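Handout for Session 2 - Two-Arm Handling of Soft and Loose Objects
Student project course, Dornargate workshop
Instructor: Parveen Herath. Lab support: Arif Wijesinghe.
Updated May 8, 2022

Please read this handout before you come to the lab. In the first session we moved one arm at a time and we picked only hard blocks. Now we use both arms together, and the objects do not keep their shape. Many students find this session harder than they expect, so do not worry if your first trials are slow.

## 1. What we want to learn

A hard block has one position and one orientation. If you know these, you know where every corner is. A cable or a shirt is different. When you pull one end, the other end can stay where it is, or it can follow, or it can catch on something. We cannot write down the state of the object with six numbers.

For this reason we do not plan the whole motion in advance. We make a small move, look again, and decide the next small move. In the lecture I called this the "look and step" loop. Your report must show where in your program the loop is closed.

## 2. Words we use in this course

**Holding arm:** the arm that keeps a part of the object in place.

**Working arm:** the arm that moves the other part. The roles can change during one trial. Write down each change.

**Shared zone:** the part of the work surface that both grippers can reach. Collisions between the arms are possible only here, so the speed limit is lower inside it.

**Handover:** one gripper gives the object to the other one. For a short time both grippers are closed on it.

**Slack:** the extra length of a cable between two grasp points. Please do not mix this with the slack in the robot's own cables, which I write about in section 4.

## 3. The approach from both sides

Open the jaws before you enter the shared zone. If you open them late, the fingers can push the object away, and thin wires move very easily. Bring the first gripper close, stop, and take a new wrist view. Only then bring the second one.

The two grippers should not come down at the same angle. When both are vertical, the wrists are near each other and there is no space left for a correction. Let one come more from the side and the other more from above. Last August the Bedalitz group lost most of a lab day to this problem, and their solution was simply to turn one wrist.

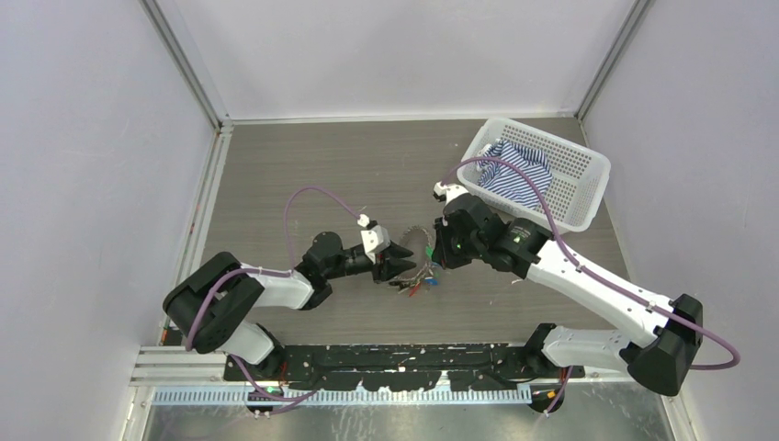 Choose the grasp point on a part that is free. If the wires cross each other, follow one wire with your eyes from its connector to the crossing, and grasp between these two places. Do not grasp on the connector itself. The small connectors are hard and smooth, and they turn inside the jaws when you lift.

With cloth the rule is a little different. Look for a fold that stands up from the rest. Close the jaws across the fold, lift slowly, and check if the basket comes up together with the cloth. The jaws can take the rim or one of the holes by mistake. If this happens, go down again and open. Do not shake the arm.

## 4. The robot's own cables

Each arm carries a cable along its links to the gripper. The cable must have enough length for the wrist to turn, and this extra length makes a loop in the air. Your motion planner does not know this loop. It knows only the links and the joints.

Before each trial, do these checks by hand with the motors off:

1. Turn the wrist to both ends of its range and watch the loop.
2. Look at the cable ties and clips. A loose one must be reported to Arif, also if it looks harmless.
3. Move the arm over the basket and see if the cable touches the rim.
4. Push the plug on the gripper gently with one finger. It should not move.

If the loop touches the object during a trial, the trial counts as a failure, even when the grasp is good. I know this feels strict.

## 5. The exercise

Work in your usual teams (Dunier, Gunawardena, Bedalitz). Each team does 20 trials with the wires and 20 trials with the cloth. One trial ends when the object is lifted and held by both grippers, or when you press stop.

For every trial write down:

- which arm was the holding arm at the start
- number of small moves before the first grasp
- the reason of the failure, if there was one
- a short remark in your own words

Use the shared log. It already has 2,795 entries from earlier courses, so please keep the same column names and do not add new ones - write extra things in the remark column.

## 6. Grading

The report gives 100 points together with the log. A low success rate does not reduce your points. Missing failure reasons do. A remark like "did not work" is not a reason. "Second finger closed above the wire" is a reason.

## 7. Questions to think about at home

Why is it useful to let the holding arm move a few millimeters when the working arm pulls?

In which case would you use only one arm, also when two are available?

Your wrist view shows the object well, but the gripper hides the grasp point in the last part of the motion. Which information from the other arm can help you?

Bring short written answers to Session 3. Parveen will collect them at the door.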